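3.2 What goes in the bag, and in what order

When we first sat down with the households in the Leitão study, we expected the packing of a school bag to be a rather dull matter, a thing done in a minute at the door. We were glad to be wrong. Of the 43 families who kept a diary for us through September, 41 described some sort of settled order, and many of them wrote about it at far greater length than we had asked for. Flat things tend to go in first, against the back of the bag, and soft things are pushed in wherever they will give. The awkward items — a pen holder that will not lie down, say — are left until last and sometimes left behind altogether. 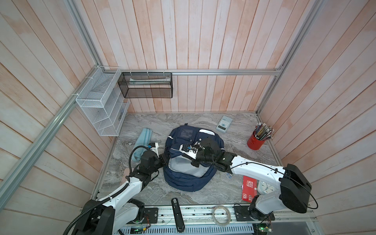
Figure 3. A navy blue backpack among desk items, including a calculator, a red pen holder filled with pencils and pens, and a white alarm clock.

Horácio Antunes, who read every diary entry twice, all 770 of them, was the first of us to notice how often the bag itself came in for comment. Parents wrote warmly, and now and then crossly, about flaps that flop back over the opening while one is trying to see inside, and about mesh pockets that seem made for small things but swallow them up. A bag with a paler lining was much liked, for the simple reason that a dark pencil can be found in it on a winter morning. We had not thought to ask about linings at all, and we would certainly do so another time.

We also came to see that the desk matters nearly as much as the bag. Where the day's things were laid out beside it the evening before, the diaries mention fewer forgotten items, though we would not wish to lean too heavily on this, as the tidier families may simply have been the more careful diary keepers. We return to the point in Section 4.

Related articles
Tukel: shared desks and homework in small flats
Pletunex and the labelling of school supplies
Nestard: a diary method for household routines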